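FT204 Chilled and Prepared Foods
Handout 4: Shelf life of cut leaves and brassicas
Module leader: Lilian Massawe

4.1 Scope

This handout covers minimally processed vegetables sold or served raw. It assumes you have read Handout 3 on washing and sanitising. Cooked components, dressings and sprouted seeds are dealt with later in the module.

4.2 Respiration after cutting

A harvested leaf continues to respire. It takes up oxygen, breaks down stored sugars and gives off carbon dioxide, water and heat. Cutting raises the rate for two reasons: the wounded cells respond with a burst of metabolic activity, and the cut surface allows gases to pass more freely. The finer the cut, the greater the effect. Shredded cabbage therefore respires faster than the whole head it came from, although a dense head loses water slowly before cutting.

Temperature is the main control. The temperature quotient Q10 is the ratio of the rates at two temperatures 10 degrees C apart:

Q10 = (R2 / R1) ^ (10 / (T2 – T1))

For the worked problems take Q10 = 2. A product moved from 4 degrees C to 14 degrees C then respires at twice its original rate. Q10 is not constant over the whole range, and values should not be carried outside the interval in which they were measured.

4.3 Browning and pigment loss

Browning of cut lettuce is enzymic. Wounding induces phenylalanine ammonia-lyase, phenolic compounds build up, and polyphenol oxidase converts them to quinones, which polymerise to brown pigments. The midrib is usually affected first. A sharp blade damages fewer cells than a blunt one and delays the onset.
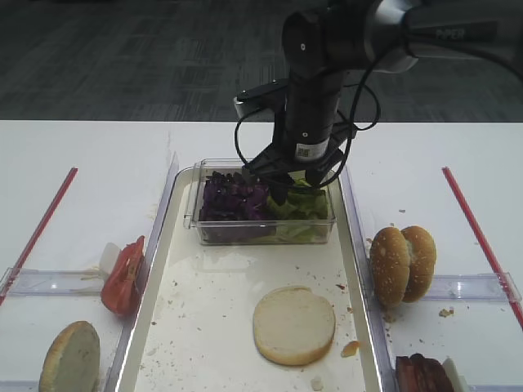 Red and purple cabbage owe their colour to anthocyanins held in the vacuole. These are water soluble and leak from cut cells, so some colour is lost in the wash and some may transfer to paler ingredients packed alongside. The shade depends on pH: redder in acid, purple near neutral, blue to green in alkali. Hard wash water can shift the colour of the cut edge. Lettuce is green from chlorophyll, which is fat soluble and bound in the chloroplast, and it does not leak in the same way.

4.4 Surface water

Free water left after washing supports microbial growth and softens cut edges. Centrifugal drying is standard. Excess speed bruises tender leaves – cabbage tolerates more than lettuce – and the two should be dried separately and combined afterwards.

4.5 Problems

1. A pack has a shelf life of 16 days at 4 degrees C. Assuming shelf life is inversely proportional to respiration rate, estimate its life at 14 degrees C.

2. Explain why a mixed salad is normally given the shelf life of its shortest-lived component.

3. A trial batch weighs 83 kg before trimming and loses 20 per cent of its weight. Calculate the usable weight.

Written answers go to Do-yoon Ko by Sun 19 August. Show working for 1 and 3.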